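Desk organizers, a thread by someone who isn't sold on them. Posted 12/4/25

1/
I have now read the whole Matsuda desk method, including the part you have to give them your email for. I have thoughts. Most of them are "says who?"

2/
The claim is that a box with compartments on your desk saves you time every day. The amount of time changes depending on which page you're on. No page says who measured it, or what they were looking for, or whether they had already lost it.

3/
I've worked at the same kind of desk in the Mudbridge office long enough to have an opinion. Pale top, chips all along the front edge, white panel up the left side. You could not sell one of these desks with a lifestyle photo. People get plenty done on them anyway.

4/
Start with the box itself. Dellar sells one for $40. Forty dollars! For dividers! It has 1,246 reviews and I read far too many of them on my lunch break. A surprising number were written before the person had put anything in it. "Can't wait to get organized." Okay, so come back in July and tell me.

5/
The July people do exist, by the way. You have to sort by oldest and scroll. They're a lot less chatty. "Holds pens." "Fine." One person is using theirs for seed packets in a garage, and that's the only review that made me want one.

6/
My main complaint is with the compartments. Somebody at a company decided how big my stuff is. Then I get home and find out my stuff is the wrong size for three of the holes, so those three fill up with receipts. The organizer is now a receipt holder with a stapler next to it.

7/
Also: have you noticed that the long things never go in? Every organizer photo has pens and scissors cut to the perfect height. Real desks have a long thin stick of something and it ends up lying across the top. Look at the left side here.

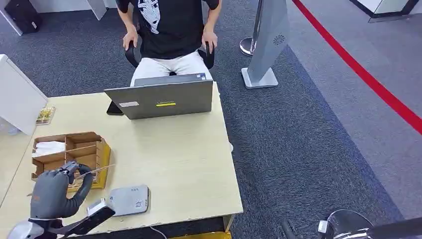

8/
And the bigger stuff doesn't even get a vote. A handheld scanner isn't going in any compartment I've ever met. Neither is that flat white thing with the QR code on it. The method calls these "floaters" and says to "give each floater a home." The home is the desk. It's on the desk. We're done.

9/
I want to be fair, so a point for the box people: soft things do well in there. A tissue or a cloth loose on a desk wanders off under something and gets gross. Folded up in a corner compartment, it stays put. I'll give them soft things.

10/
I'll also give them the back corner rule, which is to put flat little things (coasters, cards) against a wall or a panel so you don't set a mug on them. That one's good advice. It's also free and doesn't involve a box, and I notice it gets one line in the guide while the box gets four pages.

11/
Now, stage two of the method. "Clear the landing zone." You're supposed to keep the area in front of you totally bare. Bare for what? What is landing? I've asked this in the comments under their post and got back a heart.

12/
What happens at my desk when I clear the landing zone is that everything in it goes to the left. I'm right-handed. So the left side becomes a yard sale and the front looks wonderful. I did this for 5 days in a row. The amount of stuff did not change. It just commuted.

13/
A reply already, asking if I tried drawers. These desks in my row don't come with drawers. The method assumes drawers. The method also assumes a "charging shelf" and a "paper station." I'd like to see the office where everybody has a paper station. I'd like to apply there.

14/
Which brings me to the laptop problem. Look at how much room an open laptop takes up, with the lid up and the chargers and the elbow space. Any plan for your desk that starts with the box and fits the laptop in later has it backwards. The laptop goes first. The box gets what's left, and a lot of the time what's left is the spot where your mouse hand wants to be.

15/
Push the laptop to the far edge and sit on that side, and suddenly the whole near part of the desk is shelf. I don't love it. Everything is behind your screen and you're reaching around the lid for it. But I've seen people do it and they seem fine, and it's a better use of a plain desk than anything in stage two. 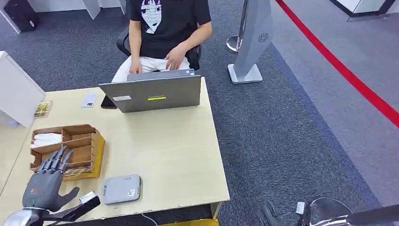

Laptop at the far side, organizer off to the left, cards in the front compartment.

16/
What I like about the cards in the front compartment: they fit. Small stack of small printed things, low slot at the front, you can get at them with your fingertips. That's the one job I'd trust any of these boxes to do. If you have a stack of cards, you may be the customer. I am mostly not a person with a stack of cards.

17/
And a phone flat against the side of the laptop. The guide is very against this! It wants the phone "out of sight, in its nest." I tried the nest. I got up to check the nest. I'd say I checked it more than I ever checked the phone when it was sitting right there being boring.

18/
Someone's going to bring up the Norkano desk app, so let me get ahead of it. Yes, I downloaded it. You take a picture of your desk and it gives you a tidiness score. Mine got a 4. I moved a mug and took another picture and got a 4. I turned the lamp on and got a 5. So the app likes lamps.

19/
It then offered to sell me an organizer. I mean, of course it did. I'd trust the score a lot more if even one time it told someone their desk was fine and to go eat dinner.

20/
To the person asking "so what do YOU do then," fair question. I leave out whatever I'm using this week. Once it's been sitting there and I can't remember picking it up, it goes in a shoebox on the floor. The shoebox has no compartments. I find things in it by looking in it.

21/
I wipe the desk when I move stuff, and I don't schedule it. The guide wants a nightly wipe "as a ritual," with a particular spray. The front edge of my desk is chipped down to where no spray is going to help it. A damp paper towel does what can be done.

22/
Stickers on laptops, since somebody asked if those count as clutter. The method says yes. The method says a bare lid "quiets the room." I can't even see my own lid when I'm working! It faces away from me! Put the stickers on. In a room full of gray laptops they're how you know which one to grab.

23/
Small correction to post 4. The Dellar box is $40 before shipping. I had it in my cart to check, and no, I did not buy it, and now I'm getting emails about it.

24/
Couple of people saying cheap organizers do the same job. I believe it. If you want to test whether you'd use one, cut down a cereal box and live with that first. If after a few weeks it's got the same things in it that you put there on day one, go ahead and get a nice one. If it's full of receipts, you've saved yourself some money and you've learned something about your receipts.

25/
And no, I don't think anybody with a box on their desk is a sucker. Some of you are clearly happy. My beef is with the pages telling me my desk is the reason I'm behind. I'm behind because there's a lot of work. I could do it on a door laid over two buckets.

26/
Last thing I'll say about stage three, "the weekly photo." You photograph your desk each week and line the pictures up to see your progress. Fine, but everyone tidies right before the photo. You're going to end up with a very nice set of pictures of your desk after tidying. I don't see what that proves to anyone, including you.

27/
If any of you have kept one of these going for a full year, with normal work stuff on the desk and no drawers, I'd like to hear what ended up in each slot. Don't clean it up for me first. Muting the "just use a pegboard" replies, we are not allowed to drill the panels.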